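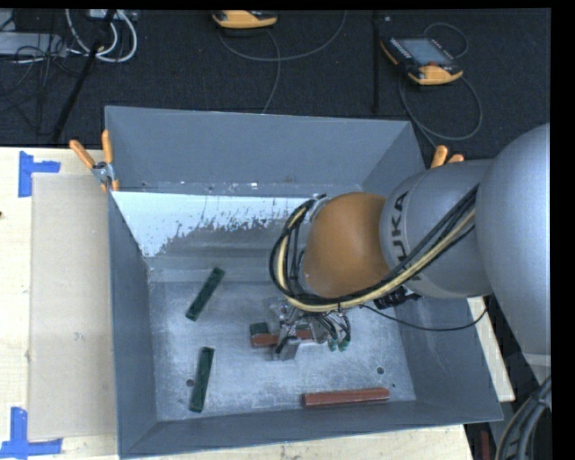
Bins and Blocks
Iler Workshop, November 2024
Photos and text: Sławomir Brzozowska

Bins and blocks take up a good part of the floor at Iler, and people who are new to the building ask about them first. This page covers the gray bin and the blocks that go in it. Room views and the shelving are in a separate gallery.

The bin
Gray sheet metal, open at the top. The walls slope inward on all four sides, so the floor is smaller than the opening. A block that lands on a slope usually slides down to the flat part.

The far wall
Lighter than the other walls, closer to white, with dark speckled marks that run down toward the floor. The side walls and the front wall are a plain medium gray.

The floor
Flat and pale gray, with dust on it. We sweep the bins on the first working day of the month and leave them alone in between. A soft brush is enough. Please don't use water.

The blocks
Dark green and reddish-brown. In the bin there are three green and two reddish-brown. One green block lies at an angle near the speckled wall, and one of the reddish-brown ones is down by the front wall. The full set is 100 blocks, bought from Nzioka in April. Two of them have gone missing, so the storeroom list now says 98.

The pair in the middle
A reddish-brown block lying flat, with a small dark green one at its left end. When blocks end up this close together, the count sheet still has them as two.

Storage
Blocks that are not in a bin go in the Trondura crates on the lower shelf, green on the left and reddish-brown on the right. Each crate has a lid. If a block is chipped, put it in the box by the door and write it on the sheet. There were 6 in that box at the last check.

Sizes
Long blocks and short blocks are kept in the same crates. We tried separating them in the spring and went back to sorting by color, which took less time at the end of the day.

Using the photos
The Iler archive has 357 photos of the workshop. Staff can download full-size copies from the Harkider folder. For use outside the workshop, write to the office first and give the title of the gallery. Please keep the photographer's name with the photo.

More galleries
Shelving and crates
The storeroom
Floor and doors
Back to all galleries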